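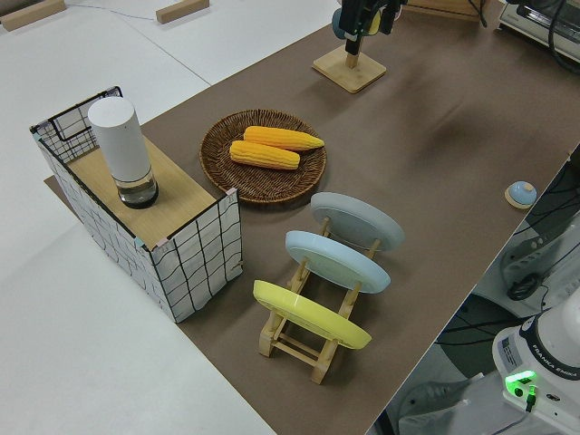
Figure 2. Tabletop layout with the plates racked, the corn on its wicker tray and the white cylinder standing on the box.

4.2 Does a "tidy" table mean anything?

Much of the writing on household order treats tidiness as a property of the objects themselves. We doubt this. In the layout in Figure 2, three plates lean in a wooden rack, pale grey at the back, then powder blue, then yellow. Most readers would call this tidy. Yet the same readers may well hesitate over the two corn cobs, which share a round tray but have no slot or divider to tell us where either one ought to go. The rack supplies an answer and the tray does not.

Mudgway and Lungu, in the Patitz study, scored both kinds of holder on one scale and reported that people "prefer containment". We find this hard to accept. Their raters were shown finished layouts only, and were never asked where they would have put the things themselves. A preference for the rack may be little more than habit: plates go in racks, and most adults have seen it done a great many times. No such habit exists for corn on a wicker tray, at least among the households we visited.

The box raises a further problem. Part of it is open and part is covered by a light wooden board, on which the tall white cylinder stands upright. Is the cylinder put away, or has it merely been set down? Under the Costigan rules it counts as stored, as it rests on a storage item. Under the Bendum rules it does not, as it is outside the compartment. Of the 629 written responses we collected, a fair share avoided the question altogether, and McAlister's suggestion that these be coded as "neutral" seems to us too generous. A person who skips a question has not told us that the answer lies in the middle.

We also have doubts about our own material. A plain brown paper mat under everything is unlike any kitchen table we know, and it may make a spread of unrelated things look more deliberate than it would at home. Tawhiri has argued that this matters little — the effect, he says, is the same for every layout. That may be so, but he offers no test of it, and neither do we. The scores in the next section should be read with that in mind.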